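Quick notes for train days, mostly what to keep in the bag by the door. Typing this before the 2 pm to Brornomport so excuse the mess.

- Printed timetable. Phone dies, paper doesnt.
- Small flashlight, fresh batteries every February.
- Water, one bottle each. Refill at home, the station price is silly.
- Shoes you can walk in. When the line was shut past Padora last winter we did 2 miles along the access road. In loafers. Never again.
- $40 in small bills, tucked in a sock. Bus drivers on the replacement route won't break a fifty.
- Gauze, tape, pain pills in a zip bag. Check the dates.

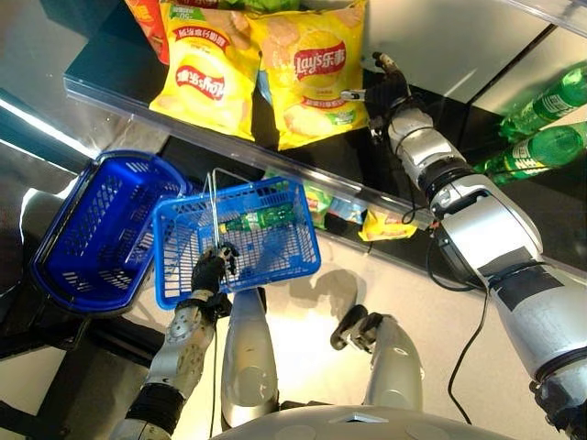
- Snacks that survive being sat on. Crackers go in a hard tub, old margarine one is fine.
- Write your emergency contact on card and tape it inside the lid. Pencil, ink runs.
- Heavy stuff on the floor, not teh overhead rack.

Bag goes back on the hook the minute you're home. Restock later, but same night.

T. Sala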